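Swapping wall + mat patterns for background-robust bimanual policies — quick how-to, written up fast so the Gounder people can start before July. Strawberry wallpaper and the fern mat, bag task:
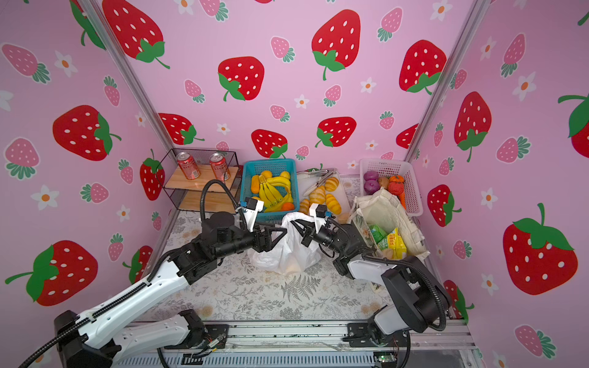
## 1. Build the pattern set

- 6 wall patterns, 3 table mats. Busy ones. Plain gray taught the policy nothing.
- Cover left, back and right panels with the same print. Mixed panels = later, see Nivberg notes.
- Mat goes flat, no creases near the grippers.

## 2. Dress the table

- Clutter along the back: baskets of produce, cutting board with rolls, cans on the wire shelf, tote.
- Task object in the center. Plastic bag for this one.
- Reshuffle clutter every 60 episodes. Keep a log of wich layout you used.

## 3. Record

- Both arms grip the top of the bag, one from each side. Don't start the lift until both are closed.
- 700 episodes total, split evenly over the walls.
- Camera stays put. If it gets bumped, redo the calibration and start a new batch — don't merge.

## 4. Train and hold out

- Leave one wall pattern out completely. Not "mostly". Completly.
- Same config as the Statbridge baseline, only the data changes.
- Run the eval on the held-out wall with a mat the policy has seen, then again with a new mat.

## What we got

Held-out wall: over 60 percent of the baseline's failures gone. New mat on top of that: smaller gain, noisy. Mat seems to matter more than walls, not sure why yet.

Layout logs and pattern files are in the Flalivton folder. Access — ask Noreen Dhanial.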